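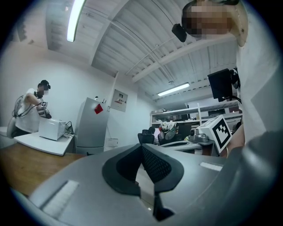
Unit 4: The small shared kitchen — layout, surfaces and the microwave

Handout for Household Practice, first year
Tutor: Tarek Ramadan

Read this before the practical. The written task at the end is due in May and counts for 16 marks.

4.1 Where things stand

In a small kitchen the microwave usually ends up on the main counter, as there is nowhere else for it. In the photograph it is a white oven on a white countertop, with power cords and a power strip beside it and a silver refrigerator behind the counter. A wooden table takes up the near side. Most of you will work in kitchens like this at some point, whether in shared housing, an office or a day centre.

Before you start any cleaning or cooking task, stand still and note three distances: from the microwave to the nearest free surface, from the microwave to the sink, and from the refrigerator to the place where food is prepared. Write them in your log. If you have to carry a hot dish across the room, the layout needs changing.

4.2 Landing space

A landing space is a clear patch of counter next to an appliance where a hot or heavy item can be put down at once. For a microwave it should be at least as wide as your largest plate. It is often the first space to be lost. Cords, post, chargers and mugs collect there.

If the landing space is taken up by cords, move them to the back of the counter first. Do not run them under the oven or behind the sink. A power strip should be fixed to the wall or set well away from splashes — check the distance from the kettle as well as from the tap.

4.3 Load on one socket

Find the rating plate on the back or inside the door of each appliance. Add the input figures, not the cooking output. In our worked case the house at Tilenley has a microwave with an input of 1,000 watts and a kettle of 1,946 watts. Together they come to 2,946 watts. The limit printed on the Tilenley strip is 2,724 watts, so the two must not be run from it at the same time. The kettle goes to the wall socket.

4.4 Cleaning the microwave

Switch off at the socket. Take out the turntable and the ring and wash them in the sink.
Put a bowl of water with a slice of lemon inside, close the door, switch on again and heat for three minutes. Leave it shut for five more.
Switch off, lift the bowl out with a cloth and put it on the landing space.
Wipe the roof first, then the sides, then the floor.
Wipe the door seal with a damp cloth. No scourers.
Dry everything and put the ring and turntable back.

4.5 Refrigerator top and door

The top of a refrigerator gathers small objects and greasy dust. Clear it, wipe it with warm soapy water, dry it, and put back only what belongs there. Some models need air above them, so look in the manual.

Magnets come off before the door is wiped. Lift them straight off. Dragging them marks the finish. On a silver door, wipe in one direction and finish with a dry cloth.

4.6 Wooden tables

Use a well wrung cloth and follow the grain. Hot dishes go on a mat. Standing water should be dried at once, particularly near joints and edges.

Written task

Draw a plan of a kitchen you know. Mark the sockets, the landing spaces and any cords that cross a work surface. Suggest two changes that cost nothing and explain each in a short paragraph. One side of A4 for the plan, one for the text.

Revised March 18, 2023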